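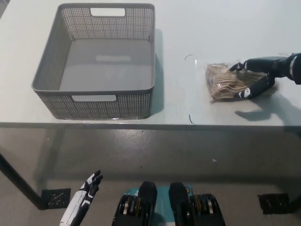

Figure 1. Clear-wrapped bundle in the right hand, basket to the left.

6.3 Running the basket demonstration

This section applies to visitor sessions at the Vadport hall. The routine is stored as Wokura 3. Complete the start-up checks in 6.1 first.

1. Place the gray mesh basket on the left side of the tabletop, one handle cutout facing the robot. The basket must be empty.

2. Place one wrapped bundle to the right of the basket. Leave enough clearance for the fingers to close over the top and along the lower side.

3. Set arm speed to 15 percent for the first cycle. The limit with visitors present is 80 percent.

4. Confirm that the operator holds the stop pendant and that all visitors are behind the floor line.

5. Enter code 2666 on the Drivbridge console and press Run. Only the right arm carries the item. The left hand stays raised and open at the near side of the table - do not hand anything to it.

CAUTION: Do not reach over the table while the right arm is enabled. This includes pauses between moves.

6. Watch the grip as the arm extends over the basket. Clear plastic wrap can slide on the finger pads. If the bundle turns in the hand, press Hold and return to step 2.

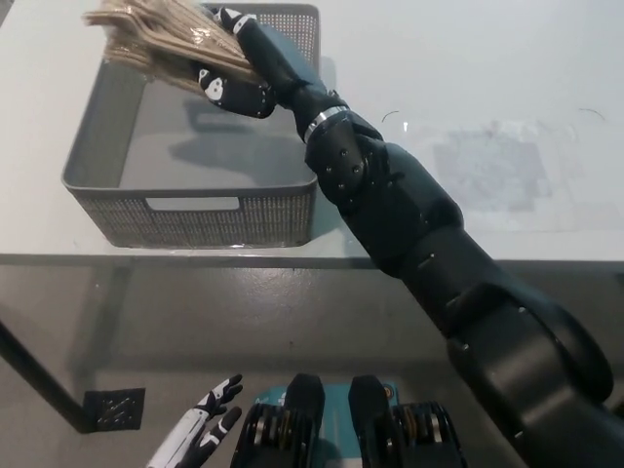
Figure 2. Right hand holding the bundle above the basket.

7. Check the hand position against Figure 2. The bundle may sit toward the far side of the basket, near the rim. If the forearm touches the rim, press Stop and move the basket.

8. Allow the hand to open fully before you press Reset.

NOTE: Loose threads on the tabletop do not affect the routine. Remove them between sessions with the arm disabled.

NOTE: Glare on the wrap can delay detection by nearly 3 seconds. Do not restart the routine during this time.

Grip faults are logged under Chisholm on the console. Report repeated faults to Harpreet Lapointe. Changes to the visitor line or the speed limit require approval from Primo Sartori.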